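티켓: 손목 카메라 기반 파지 계획에서 그리퍼가 접근 전 대기 상태로 멈춤
프로젝트: Skaro 달걀 이송 셀
구성 요소: 인식 노드, 파지 계획기
등록: Lụa Đào
담당: Mathis Collet
상태: 해결됨 (후속 작업 1건 분리)
우선순위: 보통

증상

파지 시퀀스를 시작하면 팔은 관측 자세까지 정상적으로 이동하고 그리퍼도 닫힌 상태로 초기화됩니다. 그다음 단계인 목표 선택에서 진행되지 않습니다. 계획기는 오류를 내지 않고 WAIT_TARGET 상태에 머물다가 20초 뒤 타임아웃으로 종료합니다. 재시작해도 같은 증상이 나옵니다.

로그에서 반복되는 부분은 다음과 같습니다.

[planner] state=WAIT_TARGET
[perception] instances received, filtering
[perception] candidates after filter: 0
[planner] no valid target, retry
[planner] timeout, abort

재현 절차

1. 불투명 트레이를 빼고 반투명 플라스틱 용기를 놓는다.
2. 용기를 작업대 오른쪽에 비스듬히 둔다.
3. 관측 자세에서 시퀀스를 시작한다.

불투명 트레이로 되돌리면 같은 빌드에서 정상 동작합니다. 조명은 바꾸지 않았습니다.

댓글: Mathis Collet
세그멘테이션 출력만 따로 저장해서 확인했습니다. 달걀 인스턴스 자체는 잡힙니다. 문제는 그 뒤의 필터입니다. 현재 필터는 두 단계인데, 먼저 이미지 경계에 닿은 마스크를 버리고, 그다음 깊이 유효 픽셀 비율이 70% 미만인 마스크를 버립니다. 두 번째 단계에서 남은 후보가 전부 탈락합니다. 용기 벽 근처의 깊이값이 비어 있고, 안쪽 달걀도 마스크 아래쪽이 같이 비어서 기준을 넘지 못합니다.

댓글: Lụa Đào
기준값을 임시로 낮춰 봤습니다. 후보는 나오는데 벽에 붙은 달걀이 1순위로 선택됩니다. 그리퍼에서 가깝다는 이유로 점수가 높습니다. 이 상태로 하강시키면 손가락이 용기 벽과 간섭할 것 같아서 실제 동작은 돌리지 않았습니다. 기준값은 원래대로 돌려놨습니다.

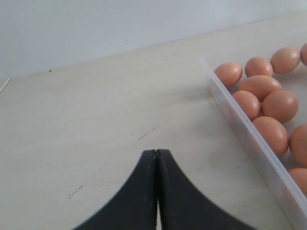
점수 함수에서 거리 항의 비중이 너무 큽니다. 벽까지의 여유를 보는 항이 있기는 한데, 벽 평면을 깊이 포인트에서 추정하기 때문에 반투명 용기에서는 평면이 아예 만들어지지 않습니다. 평면이 없으면 해당 항이 0으로 처리되고, 결과적으로 벽이 없는 것과 같은 점수가 나옵니다.

댓글: Firdevs Işık
평면 추정 실패를 0으로 넘기는 부분은 제가 작성한 코드입니다. 당시에는 작업대 위에 바로 놓인 물체만 다뤘습니다. 실패 시 후보를 보류하도록 바꾸는 것이 맞습니다. 다만 그것만 바꾸면 지금 증상 그대로 WAIT_TARGET에 걸리므로 벽 위치를 다른 방법으로 넣어야 합니다.

댓글: Mathis Collet
용기 치수는 이미 알고 있으니 CAD 모델을 쓰고, 자세는 컬러 영상의 윗모서리 검출로 맞추겠습니다. 반투명이어도 윗모서리는 밝은 띠로 나와서 선 검출이 됩니다. 용기 일부가 영상 밖에 있는 경우는 모서리 한 개와 긴 변 하나만 보이면 자세를 풀 수 있습니다. 둘 중 하나라도 없으면 관측 자세를 오른쪽으로 옮겨 다시 찍습니다.

변경 사항

- 깊이 유효 비율 기준은 그대로 유지. 비어 있는 깊이는 컬러 마스크의 타원 맞춤과 용기 바닥 높이로 보완한 뒤 판정한다.
- 벽 평면은 CAD 모델에서 가져온다. 자세 추정에 실패하면 score=0 대신 HOLD를 반환한다.
- 경계에 닿은 마스크는 파지 후보에서만 제외하고, 충돌 검사용 장애물로는 남긴다.
- 로그에 탈락 사유를 후보별로 출력한다.

세 번째 항목은 원인과 직접 관련은 없지만 같은 함수라서 같이 고쳤습니다. 이전에는 영상 경계에서 잘린 달걀이 충돌 맵에서도 빠졌습니다.

댓글: Lụa Đào
수정 브랜치로 녹화 데이터 420프레임을 재생했습니다. 후보가 0으로 떨어지는 프레임은 없습니다. 벽에 붙은 달걀은 HOLD 또는 후순위로 내려가고, 무리 가운데 달걀이 먼저 선택됩니다. 불투명 트레이 데이터에서도 기존과 선택 결과가 같습니다.

재생 중에 하나 더 발견했습니다. 작업대 표면의 짧은 긁힌 자국이 선 검출에 가끔 잡힙니다. 길이 하한을 넣어서 걸러지는 것까지 확인했습니다. 설정 파일의 min_edge_length 항목입니다.

댓글: Krešimir Grgić
리뷰 완료했습니다. HOLD가 반복될 때의 처리가 빠져 있습니다. 지금은 관측 자세를 옮겨 다시 찍는 횟수에 제한이 없습니다. 2회로 제한하고 그 뒤에는 작업자 확인 상태로 넘겨 주세요.

댓글: Mathis Collet
반영했습니다. 재촬영 제한은 파라미터로 뺐고 기본값은 2입니다. 병합했습니다.

남은 작업
벽에 붙은 달걀만 남았을 때의 접근 방향은 이 티켓에서 다루지 않습니다. 손가락을 벽과 나란히 돌려 넣는 방식을 별도 티켓으로 등록했고 담당은 Bình Doãn입니다. 그때까지 해당 달걀은 작업자 확인 상태로 넘어갑니다.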